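Talks > Safety & Standards > Speaker notes

House rules for robots in kitchens: Gemma Dunmore's notes from the Clondside meet-up (October)

Right, hello, thanks for coming back from the biscuits. I'm Gemma, I write the working rules for Skiltmont, and I've got 32 slides and no chance of getting through them, so shout if I skip your favourite!

Start with the floor. Before we talk about grip force or software, I want to know where people's feet are. Our first rule is that you agree a standing distance before power goes on, and you say it out loud to everybody, including whoever has just wandered in with a coffee.
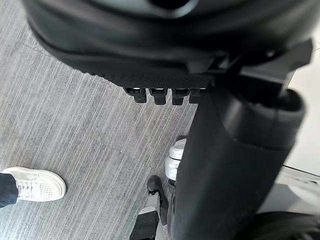
Darcy Gilchrist put a hand up at this point and said a spoken distance is no good, it wants tape on the carpet, and a rule you can't see gets forgotten by lunch. Fair. I've added tape to the next draft (pause here, people will want to argue about colours).

Next, handovers and two-handed holds. The Stisari checklist, which we nicked most of ours from, asks you to write down which hand lets go first. Sounds fussy. Do it anyway, and do it with plain cups before you go near anything with a handle.
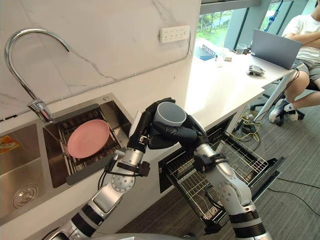
Slide 9: two hands on one cup, over the dishwasher drawer.

Also on this slide: cables. Mine are always a mess, so I'm preaching to myself. The rule says walkways clear, slack tied up, and one named person checking before each session.

Open doors and drawers get their own page. Anything pulled out counts as part of the work area, so you measure from the front of the rack, never from the cupboard.

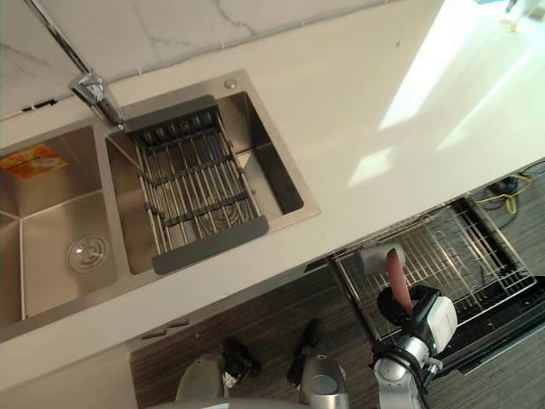 Photo: Kelly Furnival / Skiltmont

Sunlight is the other one. We now note the time of day on the run sheet, and if there are bright patches on the worktop we write that down too. Takes 10 seconds.

Last bit, the idle hand. When one arm is working, what's the other one meant to be doing? Our draft says open, still and in plain sight of the person on the stop button.
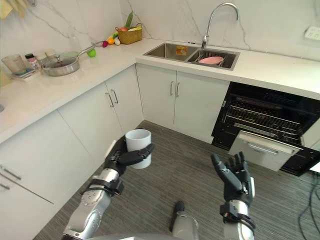 Mak wanted "parked" as the word and I wanted "resting", and we went back and forth for roughly a month before settling on "open and still". Use whichever you like, but use the same one on every sheet. Questions now, then the draft goes round for scribbles.

Related talks
Stop buttons and who holds them – Zohreh Rashti
Writing a run sheet people will fill in – Graham Mapplebeck
Tape, cones and standing distances – Darcy Gilchrist

Contact | © Clondside Talks | Back to top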